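The Silverware Question

My mother believed a child was ready for responsibility when it could put away the silverware. I was five. By that standard I'd like to know how the machines are coming along, given how long we've been promised that they would take over the kitchen. The job is a tray, some forks, some spoons and a few knives, on a table, in decent light.

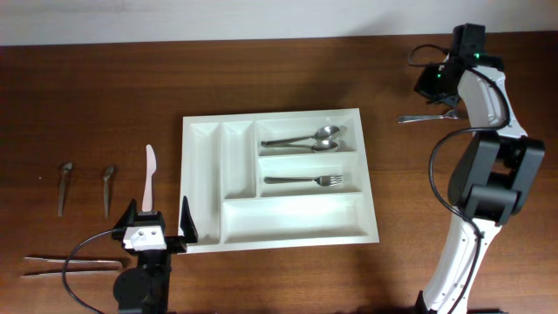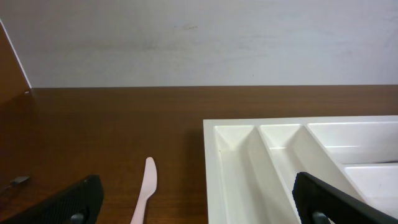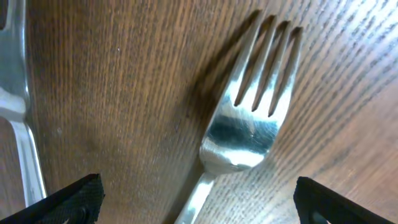
Cutlery is a mean thing to ask of a robot. A fork is thin, it lies flat, and it shines, so that a camera looking at it sees a little of the fork and a little of everything else in the room. To pick it up you have to get two fingers around something barely taller than the table. My five-year-old self did this by dragging it to the edge with a sticky palm, a technique I haven't seen in the literature.

Akihiko Minami, who has been at this longer than most, told me over lunch in Herthorpe that he'd rather teach an arm to weld. A weld is where you left it. A spoon is wherever your brother-in-law put it down.

I keep hearing about Motik, the home helper that was going to be in our kitchens by November of some year or other. The brochure says it was trained on 2,244 dinners. I have eaten more dinners than that and still put the salad forks in with the regular ones, so I'm not sure what the number is supposed to do for me. Genji Hattori, who writes the Nellgate newsletter and is kinder than I am, says the question isn't whether it can put a fork away but whether it can do 252 of them without someone standing nearby looking worried. Fair enough. I'd settle for 3 place settings and no one standing nearby.

So can they do chores yet? Some of them, slowly, if you clear the table first and keep the dog out. I have a nephew on the same terms, and we still let him help at Thanksgiving. I'd take the machine's help too, provided it does the roasting pan.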